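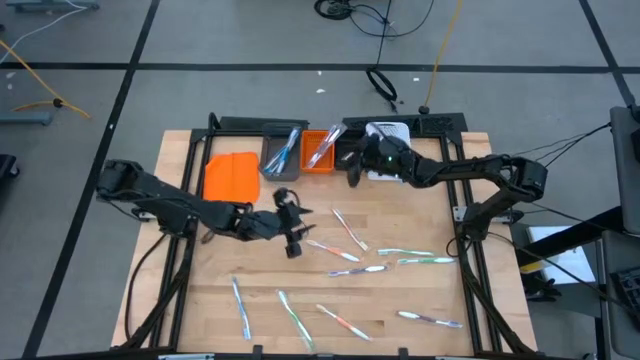 **Buying a two-armed sorting station: the questions I keep getting**

Since I put my notes up on the shared drive, Sadia Jadoon and Tomos Harries have been forwarding me everybody's questions, so I've pulled them together. I run the budget for the sorting benches at Birkeck. I'm not an engineer, so if you want torque figures, ask Tomos!

**Do I really need two arms?**

For small household goods, I'd say yes. You can start with one and add the other later, but check that the frame you order has mounting points on both sides. We got a quote for a one-armed bench from Flendier and the upgrade would have meant a whole new frame, so we walked away from that one (politely).

**What does everyone forget to budget for?**

Cables, mounts and bins. I'm serious. The arms get all the attention in the meeting and then somebody has to find money for cable runs, brackets, spare fingertips and a surface that can be swapped when it gets scratched. I now put all of that on its own line called "bits", and Heledd Pritchard in accounts has stopped arguing with me about it.

**How much should I set aside for test items?**

More than you think, though it's still small change next to the hardware. Work out what you'll be handling and buy it in every state it might turn up in. Toothbrushes are a good case.

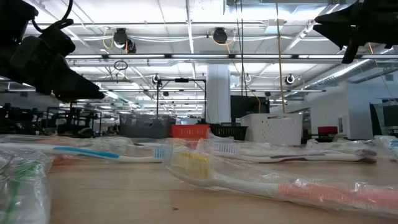
Packaging is the thing I'd press any supplier on before signing. A demo with bare items on a clean table tells you very little about how the kit copes with film, and film is what most of our stock arrives in. Look at how the clear wrapping throws glossy streaks over the yellow bristles on the nearest brush, then ask your supplier what their cameras make of that. Rerik's sales people were happy to let me post them a box of our own stuff to try. I'd be wary of anyone who won't.

**Is one camera enough?**

I'd price for more than one viewpoint. A view from above is lovely for seeing what's where on the table, and a low one is better for judging height, so get both quoted and see what the total looks like. Ask for the camera mounts to be itemised too, as they have a way of appearing on the final invoice.

**Do the bins matter?**

They do, but please don't buy special ones. Ordinary plastic baskets and crates are fine, in different colours if you can, which makes life easier for the people as well. Buy 30 and stop worrying about them.

**How much floor space should I plan for?**

Measure the bench, then add room to walk all the way round it and somewhere for a person to sit with a screen and keyboard. Mark it out with tape before you order anything. Eirlys Wogan did this for our second bay and found the door wouldn't open fully, which saved us an awkward delivery day.

**Should I lease or buy?**

We bought the frames and leased the arms, for two years. Frames don't go out of date much, and I like being able to change my mind about the rest. Tamsin Kereama prefers to buy outright and she has perfectly good sums to back it up, so do ask her for the other side.

**When do I need to get my request in?**

Before April if you want it in next year's round. Send me the supplier's quote and your own "bits" line, and allow four weeks for me to chase the missing pieces.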